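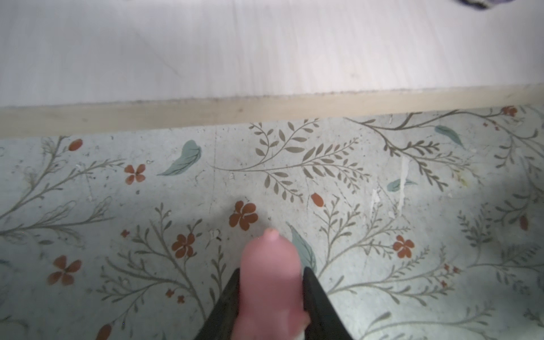 Corrigan opened its sorting and kitting building to outside visitors for one afternoon in July. The company repacks small toys and gift items for mail-order customers and employs 18 people on the kitting floor. Our group was given access to the line, the training area and the bench where new items are tried out before they are released to the automated station.

The line runs from goods-in at the north door to carton closing at the south wall. Manual kitting takes place at a row of tables along the windows. The automated station, supplied by Vunari, stands at the end of that row. It consists of an arm with a two-finger gripper and a wrist camera, and it is scheduled by a software package called Musent, which also issues pick lists to the manual tables.

Cycle time was not the main subject of the tour. Corrigan's floor lead spent most of the first hour on item release. Every new item has to be picked 200 times on the bench, in mixed positions, and the arm must complete 97 percent of those picks without help. Items that miss the limit stay with the manual tables. Smooth, rounded items are hard to place upright, and items with ears, bows or thin projecting parts have to be approached from a suitable side.
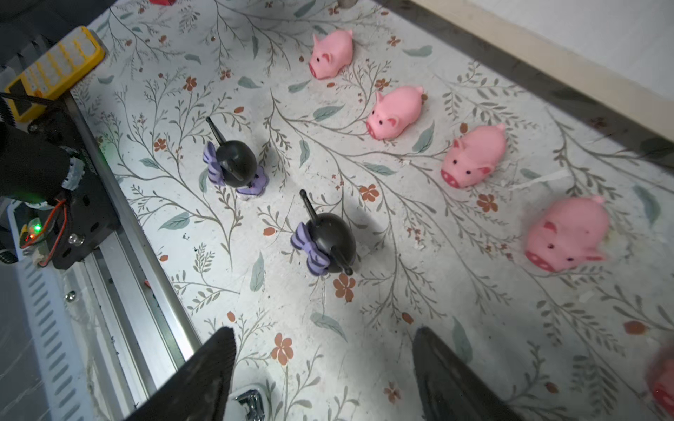

Pink pigs and black items with striped purple bows at the trial bench.

Failed picks are logged by the operator on duty, who selects a cause from a short menu: slipped, wrong item, two items at once, blocked. The operators asked for a free-text field after the first month and got one. According to the floor lead, it is now the most useful part of the log. Entries we were shown included remarks on glare, on figures lying too close together, and on finger pads that needed replacing.

The change in job content is considerable. Before the station was installed, a shift at Corrigan meant kitting for the full shift, with one rotation to carton closing. Operators now rotate through kitting, bench trials and station duty. Station duty is paid at a higher grade. It includes clearing stops, changing finger pads and laying out items for the next trial, and it requires 2 weeks of training under a course called Vutow.

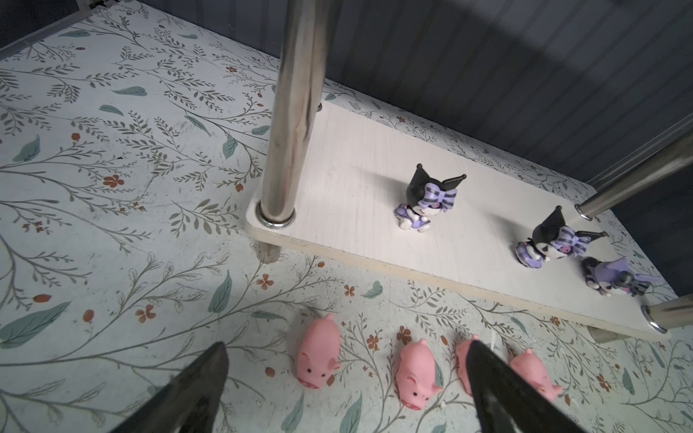 Layout work takes longer than we had expected. Trial items are set out by hand at different heights and angles, then set out again for the next series. One operator described this as the part of the day she would most like to see shortened. Another preferred it to kitting, as it can be done at her own pace and the list does not move on without her.

Two complaints were raised in the discussion. Musent reassigns orders to the manual tables when the station stops, and the extra work arrives without notice. The break schedule was also written for the old rotation and leaves station duty uncovered shortly after noon. Corrigan has a revised schedule in draft. The reassignment rule is set by the software supplier and had not been changed at the time of the visit.

The tour closed at the carton closing area at 4 p.m. Visitors who want the trial log template can request it from the Corrigan front office.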